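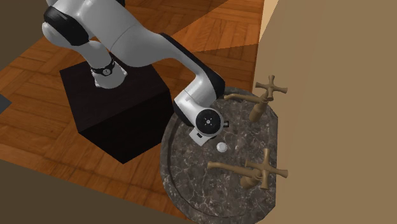
I flew from Whitlock to Rendimwood and back last month with Wemero, and since a couple of people have asked me how the new carry-on rule works in practice, I'm writing it down while I still remember it.

The short version is that they weigh everything now. It used to be that you walked across the tarmac with whatever you had and the crew found a place for it. In May they started weighing cabin bags at the desk, and again at the gate if your bag doesn't have a tag on it. The limit is 7 kg for everything you carry on, and that includes your handbag or laptop bag. It doesn't include a coat you're wearing. I asked.

The plane on that route is a turboprop with 46 seats. The overhead lockers are shallow and a normal cabin case, the kind that goes on a jet without any trouble, won't fit wheels first or any other way. I've watched people try to turn them sideways and push. So I understand why they wanted a rule. My complaint is mostly with how they let people know about it.

My booking confirmation said "standard cabin allowance applies" and had a link. The link went to a page about bookings for groups. I found the right page later by searching for it, and the weight was there, in a table, under a heading about fares. If you booked through Zimgate, like I did, you didn't get the table at all. Zimgate is cheaper than booking direct most of the time, and you can see the small airlines next to the big ones, but whatever the airline changes after you've paid doesn't seem to get passed on. I wrote to them about it and got a reply saying that baggage conditions are set by the carrier. Fair enough, but they took the booking.

At Whitlock there is one check-in desk for Wemero and it opens an hour and a half before departure. My flight was at 1045. I got there as the desk opened and there was already a line back to the vending machines, which I hadn't seen at Whitlock before. Normally you can turn up with forty minutes to spare and still have time to sit down. The line was slow because every second person was having the conversation about weight. There's a flat scale on the floor beside the desk, and you put your bag on it, and then the woman asks for the other bag, and people say what other bag, and she points at it.

Mine came to a bit over nine kilos with the laptop. I had the choice of checking the bigger bag or taking things out. If you haven't paid for a checked bag beforehand, it costs 110 dollars at the desk. Online it's a good deal less, but online closes the night before. I paid close to that for the seat itself.
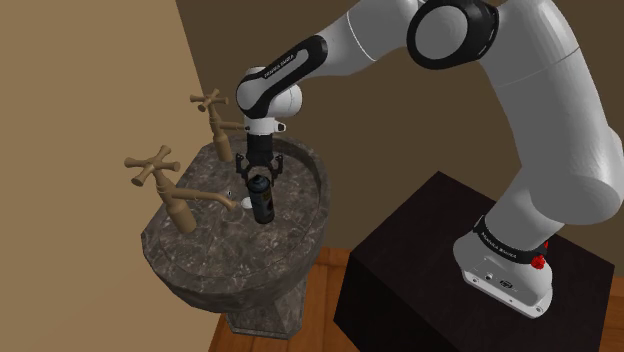

So I took things out. I moved over to the chairs by the window and put on a second jumper and my rain jacket, and put the charger, a water bottle and a hardback in the jacket pockets. It's a big jacket. Then I went back and the bag was under. The woman at the desk could see perfectly well what I'd done and tagged it without saying anything. The whole weight of me and my things going onto the plane was exactly the same as it had been ten minutes earlier, and I did think about that while I was standing there sweating.

A man ahead of me had fishing gear and paid. A couple with a baby were waved through with what must have been twice the limit, and I was glad to see it. There's a separate line in the table about infants but I don't think anyone was reading from the table by then.

We boarded a few minutes late. Masks on the whole way, no drinks service, a wrapped biscuit handed out at the door as you left. The lockers were half empty, because nearly all the bags that would have gone in them had ended up in the hold or under the seats. I had my bag at my feet and the jacket on my lap. It's a short flight and I don't mind that. The view coming in over the river flats at Rendimwood is good if you sit on the left.

I was going up to see Mareike Böttcher, who I used to share a house with, and she picked me up. She flies that route more than I do for work and had already got used to the rule. Her advice was as follows, and I've passed it on to my sister as well.

Weigh your bag at home, and weigh it with the laptop in. Bathroom scales aren't good at small weights, so stand on them with the bag and then without it and take one from the other. A luggage scale with a hook is better. Mine came from the hardware shop and has been fine.

Look at what the empty bag weighs. This was the thing I hadn't thought about. My old cabin case is more than three kilos with nothing in it, so nearly half the allowance is gone before I've packed a sock. Mareike uses a soft canvas bag with a zip. It looks like something you'd take to the pool but it weighs next to nothing and it squashes under the seat.

If you think you'll be over, pay for the checked bag the day before. Set a reminder, because the cut-off is earlier than you'd think and the website logs you out if you take too long over it.

Get the tag at the desk even if you've checked in on your phone. You'd think checking in on your phone would mean you could walk straight to the gate, and you can, but then you'll be weighed at the gate, and there's nowhere to repack there. I saw that on the way home. A young bloke had to kneel on the floor with his bag open while everyone stepped around him, and then he had to pay anyway, on a card machine that kept dropping out.

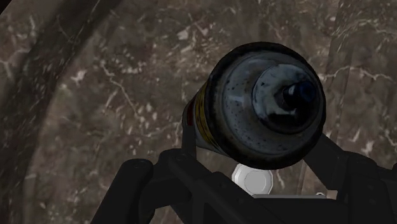 The trip home was easier. I left the hardback with Mareike, she gave me a canvas bag she wasn't using, and I posted my boots home. Posting them cost less than checking a bag would have. The Rendimwood terminal has been redone since I was last there and it's better laid out than ours. There are two scales out in the open area before you get to the desk, so you can check your own bag and shuffle things around in private, or near enough. It makes a big difference to the line. I don't see why Whitlock couldn't have one. There's plenty of room where the car hire counter used to be.

I did put that in the feedback form. The form asks you to rate your trip out of five before it lets you type anything, so I gave it a three, which seems about right. The flight was fine both ways, the crew were good, and the pilot came on and told us about the weather without dragging it out. If the rule had been in the confirmation email in plain words I'd have given it a four.

Some things I still don't know. I don't know whether they'll keep weighing bags once it gets busy again. The desk staff were coping with one flight at a time, but before last year there used to be two close together in the mornings, and I can't see how that would work with a single scale. I don't know what happens if you're connecting from a bigger airline that has let you carry more on. Mareike thought they might check it through for nothing if it's all on the same ticket, but she hasn't had to try it. And I don't know whether duty free counts, though there isn't any at either end, so it would only matter if you'd come from somewhere else.

The bus from the Whitlock terminal into town isn't running to the old timetable either, in case anyone is relying on it. It had left before we landed. The one after was a long wait, so I shared a taxi with two people off the flight who were going to the hospital end of town. The timetable on the pole is out of date and the one on the council site is correct. I checked them against each other afterwards.

I'm going up again in spring, all being well and the borders staying put. I've kept the canvas bag. With the laptop, a change of clothes and one pair of shoes on my feet it comes in under the limit with enough left over for a paperback and lunch.

Updated June 30, 2021: a reader has written to say that Wemero now has the weight limit on the first page of the online check-in, above the seat map. I had a look and it's there. Zimgate's page still doesn't mention it.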